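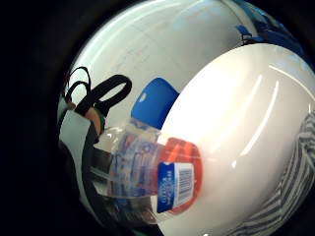 Evening table and lounge cleaner wanted, Breseck building

Posted January 28, 2021
Part time, evenings, paid hourly
Ruotsalainen Building Services, Stollau office

Hi! I run the evening cleaning crew at the Breseck building and I'm looking for one more person to take over the lounge on the ground floor. I wrote the last version of this ad in December and made it so short that most of the people who called thought they'd be washing dishes. So I'm going to go on a bit more this time, and you can skip down to the pay if you're in a hurry (I would).

The lounge is 3,256 square feet, which sounds like a lot until you take out the hallway and the part with the vending machines. What's left is round white tables and blue chairs, with windows along one side and a carpet that is dark gray and very good at hiding crumbs. People eat there, hold meetings there, do their kids' homework there, and then they go home and it's ours.

The shift is 90 minutes. You start when the lunch-and-late-coffee people have cleared out and you finish before the building alarm goes on. If you're quick and you finish early, you still get paid for the full shift. I don't believe in making people stand around with a cloth pretending to be busy. 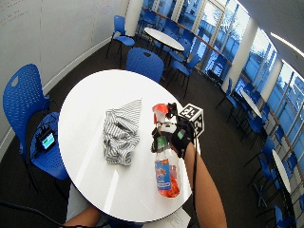 What you'd be doing

Mostly tables! The tops are white and glossy and they show everything. Coffee rings come off easily. Pencil takes a second pass. The gray scuffs from laptops and trays are the stubborn ones, and some of them are part of the table by now, so please don't scrub at one for ten minutes on my account.

We use a spray bottle and a cloth. Spray, give it a moment, wipe in from the rim to the middle, turn the cloth to a clean side, go over it again. I like people to look at the top from low down, against the ceiling lights, before they move on. Streaks you can't see standing up jump right out at you when you bend your knees a little. I got that from the woman who trained me and I've never found a better way.

Then the chairs. They're plastic with little holes all through the backs, and yes, food gets in the holes. A dry brush is faster than a wet cloth for that. Wipe the seats, wipe the handle part at the top of the backrest where everybody grabs it, and set the chairs back around their tables. The window row takes the longest - those chairs get shoved together all day and the legs end up tangled in each other.

After that it's trash: anything left on the tables goes in the right bin. Bottles and clear plastic go in recycling, cups too if they're empty. If a bottle still has water in it, pour it out in the sink first, and please keep the cap on when you toss it. Papers are different. If it's printed or written on, don't throw it out, put it in the tray by the door. I once spent a whole morning looking for somebody's sign-in sheet and I'd like to never do that again.

Vacuuming is not part of this job. Another crew does the carpet. You'd just pick up the big stuff.

Who I'm looking for

You don't need to have cleaned for a living. If you keep a decent kitchen table at home, you know most of this already. I'd like somebody who shows up, who's okay working alone in a big quiet room, and who will tell me when we're low on something before we're out of it.

You should be fine with bending, reaching across a wide table, and lifting a full bucket. You need to be able to read the label on a cleaning product and follow it, in English or in whatever language we can get the sheet printed in. Gloves are provided in a few sizes, and if none of them fit I'll order yours. If you're sensitive to scented cleaners, say so when you call and we'll work something out.

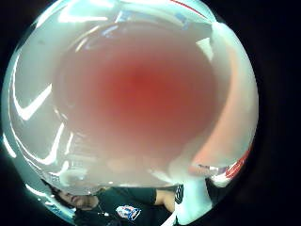 I'd also love somebody who cares a little about how the room looks at the end. It's the part of the job I miss most now that I do schedules. You turn around at the door and every table is clear and the chairs are in, and it's yours until the first person comes in with a bagel.

Pay and the boring parts

We pay every two weeks. The hourly rate depends on your experience and I'll tell you the number on the phone before you come in for anything, because I can't stand it when ads make you sit through an interview first. There's a $1,000 bonus after your first full year. Parking is free in the lot behind the building. The bus stops across the street, though the last one leaves pretty soon after the shift ends, so check the times first.

Training is three evenings, paid at the normal rate. One of them is at our Plasine site, where there's a bigger supply room and I can show you how we mix and label the spray bottles. The other two are right in the lounge with me. You'll do one table while I watch, and then you'll do the rest while I do the chairs and talk too much.

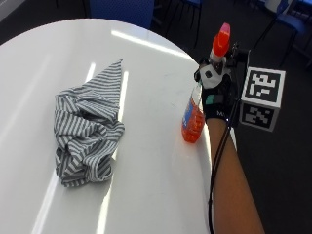

Someone who answered the December ad wanted to know whether a whole table really needs wiping when only one side of it looks dirty, and whether a shift couldn't go faster if you just did the spots. Fair question! I do want the whole top done. Spot cleaning leaves a shiny patch in the middle of a dull table, and on white that looks worse than the coffee did. It also doesn't save you as much time as you'd think, with the chairs still waiting.

Another caller asked about bringing your own cloths. Please use ours. They get washed here in hot water after every shift, and you drop the used ones in the bin in the supply closet. Headphones are okay if you keep one ear free.

How to apply

Call the Stollau office and ask for extension 803, or stop by the front desk and leave your name and a phone number. No resume needed. Tell me which evenings you can work, when you could start, and whether you've got a way home after the last bus. If you get the machine, leave a message and I'll call you back the next afternoon, usually after two.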